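Delicates day, the small stuff

Gallery page, put up in a rush Sunday, January 12, 2025. Red lace, a white cup, the mesh bag with the pink edge. Captions are short, notes underneath are longer than I meant.
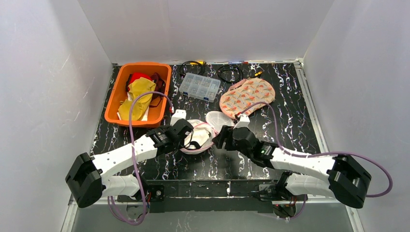

Orange basket top left, white cup with the pink trim in the middle, patterned pouch over on the other side.
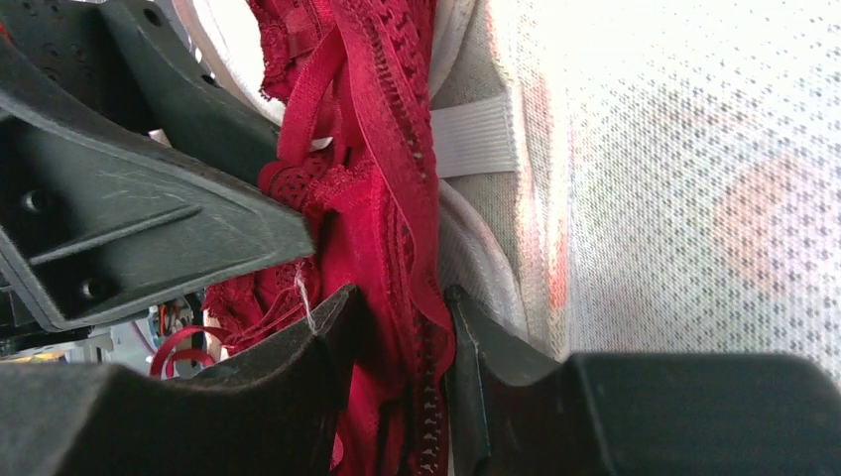 The red one. Satin strap, lace all over the place, one loose pale thread.

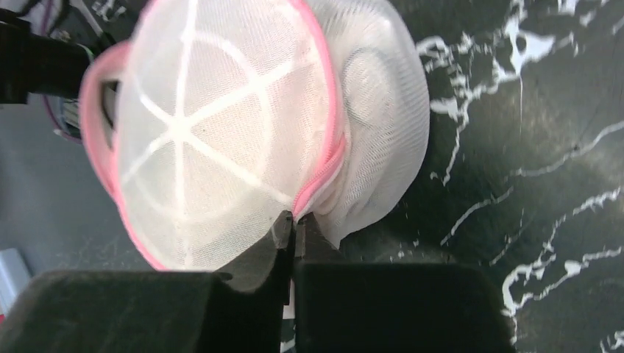 Mesh bag, pink zipper, something round inside.

Lingerie washing is mostly sorting. The washing part takes care of itself if the sorting got done, and if it didn't you get a strap wound around a sweatshirt sleeve and an evening with nail scissors. So, bags. I go by shape first and color second, which I know is backward from what the Jillness laundry booklet says (they want color first, always, bold type). Anything with a molded cup gets a bag with some room in it. A zipper bag with a rounded side like the white mesh one with the pink binding is my favorite kind, it stands up and bulges instead of going flat, and a round shape pressing against the netting from inside still has space around it. Flat bags I keep for socks and tights. Had one flat bag for everything until November and the cups came out with a crease straight across, every time.

Red goes alone. Always alone, first 2 washes at the very least. Deep red is the worst for this, worse than navy, worse than black. Put it in a bowl of cool water with a white rag you don't care about and look at the rag after. Pink rag, wash it alone again. Clean rag, it can go in with the darks, never with the white cups no matter what the rag said.

Lace with holes in it catches. The ladder kind of trim on the red piece is exactly the sort that finds a hook and hangs on to it. Close every hook before it goes in the bag. If there are no hooks on the piece itself then check what is going in next to it. Loose threads, don't pull. Snip close, or take a needle and bring the end through to the back and leave it there. I pulled one once on a Kuvasis camisole and lost a whole petal off a flower.

Zippers on the bags: all the way closed and the pull tucked under the little elastic garage if your bag has one. Mine mostly dont anymore, elastic gives out. A safety pin works, a small one. Or a hair tie through the pull.

Soap. Small amount, smaller than that. I have been using Fatix liquid for a while and it rinses out fine, the powder leaves a grit in the mesh seams, couldn't get it out of one bag at all. No softener on anything stretchy.

Water cool, spin low. Our machine has a hand wash setting that does almost nothing for the first few minutes and then goes, dont open the door thinking it's broken.

Drying: out of the bag right away, shape the cups with your fingers, lay them on a towel with the hollow side down. Straps hanging free stretch, so fold them in under the cup. The lace pieces go over the rail, no pegs. Pegs leave a bite mark in satin. Radiator no, tumble dryer no, sunny windowsill ok for white, not for red.

Putting away is the part I skip and then regret. Cups nested one inside the other, all facing the same way, not folded in half. The lace folds in thirds and goes on top where nothing presses on it. Pouches are good for the small things that slide to the back of the drawer, straps, extenders, the 2 odd pads that belong to something, no idea what. Baskets with rounded corners if you have the choice, a rough wicker one will grab lace on the way past.

Somebody asked last time about the Asfaw bags, item 402 in their catalog, the set of 2. Good netting, pretty fine, zipper is stiff when new. Rub a bit of candle along the teeth. I'd buy them again, but the smaller one of the pair is realy only big enough for a couple pieces so dont plan a full load around it.

More to come when I get to the tights and the slips, those need their own page. The wool socks are on the older page still, scroll past the curtains.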